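Knowledge base › Robotics › Robot learning › Demonstration gathering

Search articles Go

Demonstration gathering (robot learning)

Demonstration gathering is the stage of robot learning in which examples of a task are recorded so that a control program can be trained to repeat it. Each example, usually called an episode, holds what the robot's cameras showed, where its joints were, and what command was sent at each time step. A set of episodes for one task is called a demonstration set.

Sources of examples

Most sets are recorded by teleoperation. An operator moves a leader arm, a handheld controller or a pair of gloves, and the working arm follows. In kinaesthetic teaching the operator holds the arm itself and guides it through the motion, although the operator's hands may then block the cameras. A third source is simulation, in which both arm and objects exist only as geometry and a physics engine works out the contacts. Simulated episodes may be steered by a person or written by a planner that has access to the exact position of every object.

The Prernumen set is an example of the mixed approach. It contains 600 simulated episodes and 193 recorded on a real arm, all of pick-and-place and insertion tasks. The simulated part was made with the Kirkolus toolkit, which stores the random seed of each episode so that it can be run again with a different camera or different lighting.

Camera placement

Fixed cameras give a steady view of the work area but lose detail when the arm passes in front of them. A camera mounted near the wrist moves with the gripper and keeps the point of contact in view, at the cost of a narrow field. Parts of the gripper may fill much of a close view, and a finger may hide the object it is approaching. Simulated close views are often rendered with plain surfaces and a black background.
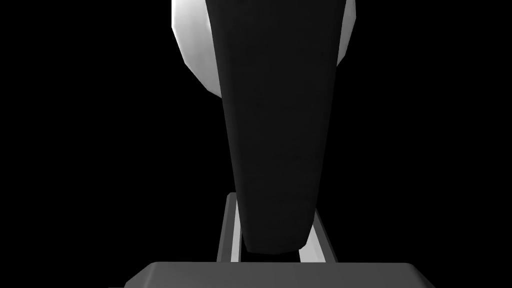 Why are failed attempts sometimes kept in a demonstration set?

Failed attempts show the learning system states that a skilled operator seldom reaches, such as a part held at the wrong angle. They are useful when they are labelled as failures or when the operator goes on to recover within the same episode. Unlabelled failures are normally removed, as a program trained by plain imitation would copy them.

Recording and checking

Camera images and joint readings are rarely produced at the same rate. The usual practice is to stamp every reading with a shared clock and match the streams afterwards. A delay between command and image teaches the program to act on old information, and the fault is hard to find once training has begun.

Episodes are then trimmed and checked. Long pauses at the start are cut – an imitation program may otherwise learn to stay still. In the Joly procedure, a set is rejected if fewer than 6 starting positions are used for any object, and each operator records 135 episodes before a break in the schedule. The Bestar format stores images and joint readings in one file per episode, with the task name held as a short written instruction.

Limits

Demonstrations cover only the conditions under which they were recorded. Changes in lighting, object size or gripper shape can lower performance sharply. Simulated sets can be varied at little cost, but friction and soft contact are modelled only in part, and results are normally confirmed on a real arm.

See also: Imitation learning; Teleoperation; Domain randomisation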